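Trirlow splits planner from perception in Zilon 15 release

6th November

Trirlow has released version 15 of Zilon, its control software for two-armed work cells. The main change is that motion planning and perception now run as separate processes, each with its own clock and its own log. In earlier versions a slow camera update could hold up the planner, and the arms would stop partway through a move until new data arrived.

The planner now works from the last accepted cloth estimate and marks it with an age. If the estimate is older than 800 milliseconds, both arms hold position and the cell asks for a fresh one. The limit can be changed per task in the settings file. Houda Bennani, who leads the planning team, said cloth was the reason for the split. "A rigid part stays where you saw it. A shirt moves when you pull the other end of it, so the age of the estimate matters more than its resolution."

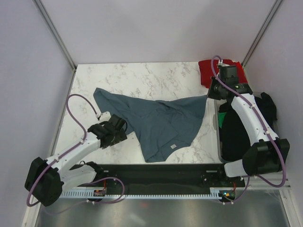

A two-arm cell with a T-shirt on the worktop. The right gripper has hold of one corner of the garment.

Perception has changed less. The garment outline is still fitted first, and grasp candidates are then ranked along its edges and corners. Version 15 adds a penalty for candidates where several layers overlap, as the old ranking often chose a bunched fold over a free corner. Candidates that would bring the two forearms within 30 millimetres of each other are dropped before ranking.

The release also includes a replay tool called Adams. It steps through a recorded run and shows the estimate the planner held at each point, along with the grasps it turned down. Said Ragab, who maintains the tool, said it was written for internal fault finding and still lacks a search function. Logs from version 14 can be opened but will not show estimate age.

The changelog lists 154 closed issues. Sites using the Troleo gripper driver should update the driver first, as the old one does not report jaw position in the new message format. Calibration files carry over unchanged. Support for version 13 ended in September.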